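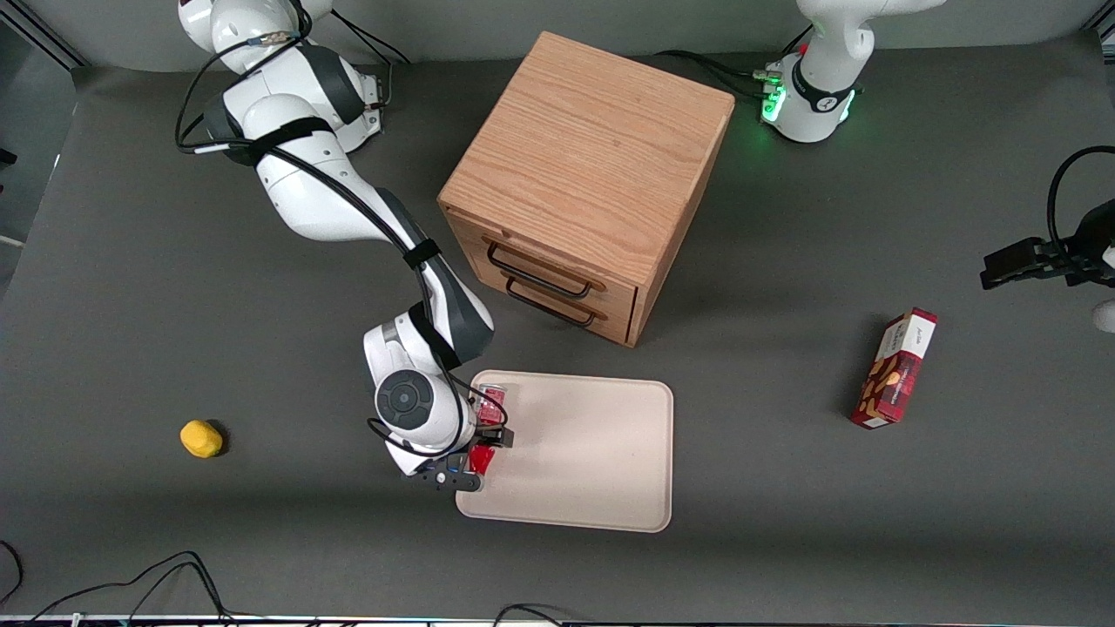 Figure 2. Robot arm, beige tray and wooden cabinet on a gray tabletop.

3.2 Tray materials and moisture loss in stored seedlings

Seedlings of leaf lettuce were raised in four tray types and then held without watering to measure how quickly the growing mix dried. The tray types were molded pulp, thin polystyrene, thick polystyrene and pressed coir. All trays had the same outer size and the same cell depth. The mix was a fine peat blend supplied by Urkley and sieved before filling. No fertilizer was added after sowing.

A total of 264 seedlings were included, divided evenly among the tray types. Trays were kept in the Jokham greenhouse until the second true leaf had opened, then moved to a storage room with constant air temperature and low light. Each tray was weighed on entry and again every morning for 10 days. Weight loss was taken as water loss, as the change in plant dry mass over the period was small compared with the change in tray weight. Empty trays of each type were filled with mix but not sown, and their daily loss was used to separate evaporation from uptake by the plants.

Water loss was fastest in the molded pulp trays. The side walls of these trays took up moisture from the mix and released it to the room, so that the outer cells dried before the inner ones. Pressed coir behaved in a similar way during the first days but slowed once the walls had dried. The two polystyrene types could not be told apart at any weighing. In both, drying took place mainly from the top surface, and edge cells lost only slightly more water than center cells.

Wilting was scored by eye on a scale from 0 (none) to 4 (plant collapsed). Scores were given by one observer, Meifang Liao, who did not know the tray weights at the time of scoring. Of the seedlings in the polystyrene trays, 81 percent were scored 0 or 1 at the end of storage. Most of the plants in molded pulp had reached a score of 3 by then, with the corner cells affected first.

The mixed-effects model described in Section 2.4 was fitted with tray type and cell position as fixed effects and tray as a random effect. The interaction between type and position was retained, as dropping it gave a clearly poorer fit. Storage room shelf had no detectable effect and was left out of the final model.

These results differ from the June trial, in which the pulp trays were wrapped in film during storage. Film was not used in the present trial, and the two sets of data were not pooled. Recovery after rewatering is treated in Section 3.3.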